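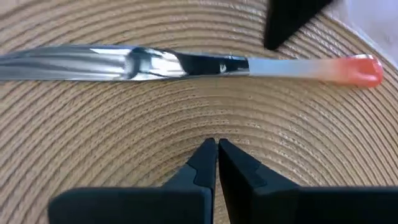 Setup gets no respect. You buy the arm, you buy the fingers, then everyone wants it running by Thursday and the one job that decides everything, zeroing the grip, gets ten minutes before lunch. Wrong. Dead wrong. Our table cell at Prosholm does place settings, and a table knife on a woven mat is about as mean a test as I know. Bright steel blade that throws the light straight back at the camera. Handle going from white to coral red, so your color threshold is happy at one end and lost at the other. Coiled ridges underneath, and two black fingertips that have to close right over them. Set the height off bare table and you're wrong before you start.

Domingo Cáceres kept the log on ours. 3,296 picks, 679 missed. Management read that and asked Henríquez for a quote on new fingers. New fingers! He re-zeroed on the mat instead, wiped the lens, checked both tips for wear. 40 minutes. Misses dropped the same afternoon - I was there.

So write it down. Zero on the surface you acutally work on, every shift, and put a name next to it. Cutside does this. Sinda doesn't, and their cell sits idle half of September waiting on parts it dosen't need.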